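Mehrweggeschirr fürs Sommerfest: Ausgabe wird umgestellt

Esden. Schluss mit dem Gedränge an der Geschirrausgabe. Beim Sommerfest im Juni wird Becher, Schale und Teller künftig an einem langen Tisch mit festen Feldern ausgegeben, Pfand inklusive. Das hat Roswitha Gerlach vom Festbüro gestern Abend mitgeteilt. Los geht die Ausgabe um 11 Uhr, Rückgabe bis 22 Uhr.

Hintergrund: Im vergangenen Jahr standen die Leute zeitweise bis zum Brunnen, viele nur um einen leeren Becher loszuwerden. Ausgabe und Rückgabe liefen damals über denselben Tresen. Gestapelt wurde, wo Platz war, gezählt erst nach Mitternacht. Fehlbestand am Ende: fast 100 Teile, überwiegend Becher. Einige tauchten Wochen später im Gebüsch hinter der Wunderlich-Halle wieder auf, der Rest ist weg.

Jetzt also neu. Die Tische bekommen eine Auflage aus braunem Papier, darauf blaues Klebeband, längs und quer. Jedes Feld ist für ein Teil gedacht. Wer ein Feld leer sieht, stellt nach. Wer zurückgibt, geht auf die andere Seite der Halle, dort stehen eigene Tische. Klingt simpel, soll es auch sein. "Wir wollten etwas, das man einem Helfer in einer Minute erklären kann", so Gerlach. "Letztes Jahr hat das keiner mehr durchschaut, ich auch nicht."

Das Geschirr ist aus Kunststoff und bunt. Bestellt wurde bei der Firma Vasar, insgesamt 2.082 Teile, geliefert in Kartons, die bis zum Fest in der Wunderlich-Halle lagern. Die Farben sind kein Zufall: hellblau für die Becher, rosa für die Schalen, mintgrün für die Teller. So lässt sich nach der Rückgabe schneller sortieren. Gespült wird vor Ort, die Spülstraße stellt wie im Vorjahr die Firma Clamus, Strom kommt diesmal aus der Halle und nicht vom Aggregat (zu laut, es gab Beschwerden aus der Nachbarschaft).

Pfand: 2 Euro pro Teil, egal ob Becher, Schale oder Teller. Pfandmarken gibt es keine mehr, bar oder Karte, Rückgabe nur an den Rückgabetischen. An den Essensständen wird kein Pfand ausgezahlt, auch nicht auf Nachfrage. Wer eigene Becher mitbringt, darf die benutzen, die Stände schenken bis zum Eichstrich ein. Ohne Eichstrich kein Bier, das ist Vorschrift und liegt nicht am Wirt.

Offen ist noch, ob auch der Kuchenstand mitmacht. Dort wurde zuletzt auf mitgebrachtem Porzellan serviert, und das soll nach Wunsch der Bäckerinnen am liebsten so bleiben. Gerlach will in den nächsten Tagen noch mal mit ihnen reden. Ebenfalls unklar: die Kinderportionen. Kleinere Teller sind nicht mitbestellt worden, eventuell gibts die Pommes dann einfach in der Schale.

Auch der Weg zur Rückgabe ist noch nicht ausgeschildert. Geplant sind Pfeile auf dem Boden ab dem Haupteingang, dazu ein großes Schild über den Tischen. Im letzten Jahr hing das Schild so niedrig, dass es ab der dritten Person in der Schlange nicht mehr zu lesen war. Der Seiteneingang bleibt während des Fests zu, er ist Rettungsweg.

Gesucht werden außerdem noch 6 Helferinnen und Helfer für die Rückgabe, vor allem für die späte Schicht ab 18 Uhr. Verpflegung ist frei, ein T-Shirt gibts auch. Wer Zeit hat, meldet sich im Festbüro, am besten telefonisch am Vormittag, Mails bleiben derzeit etwas liegen. Eine kurze Einweisung findet am Nachmittag vor dem Fest in der Halle statt, Dauer eine halbe Stunde. Bitte feste Schuhe anziehen, der Boden an der Spülstrasse wird naß.

Parken an der Halle ist am Festtag nicht möglich, der Platz wird für die Anlieferung gebraucht. Fahrräder können am Zaun abgestellt werden. 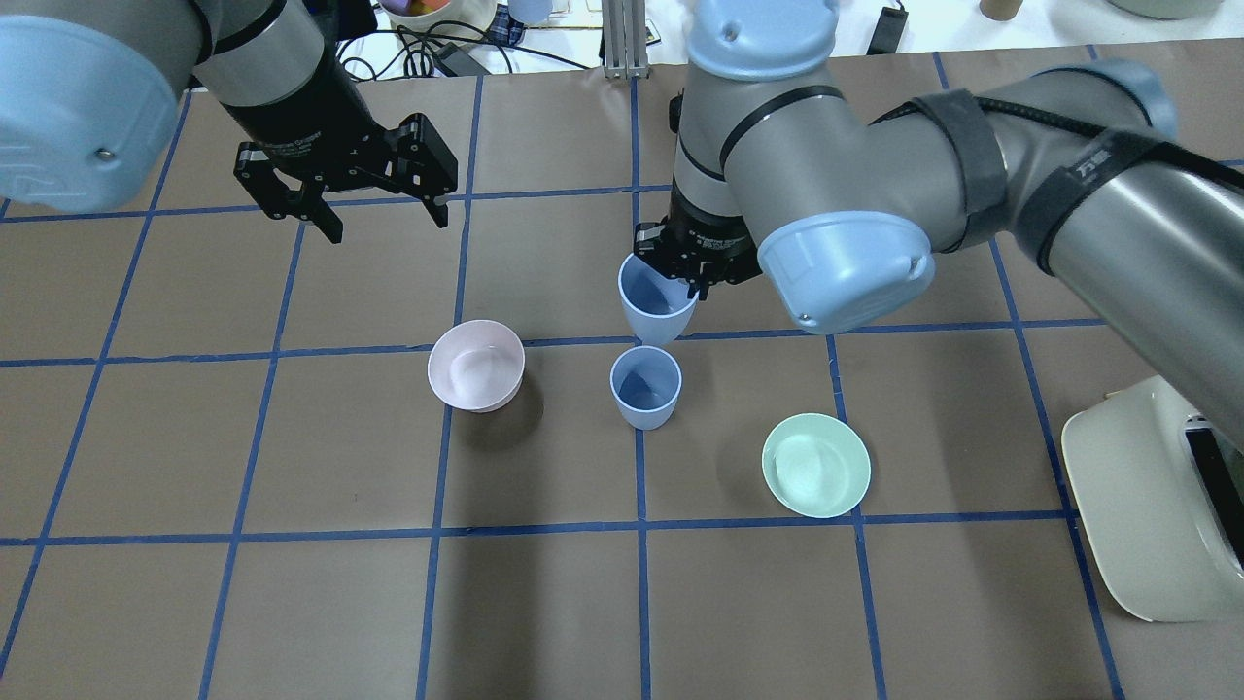 Becher, Schale und Teller auf dem Tisch mit den Klebeband-Feldern

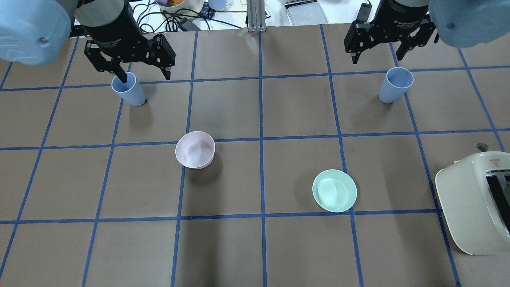 Zuletzt geändert: Juni, 16:40 Uhr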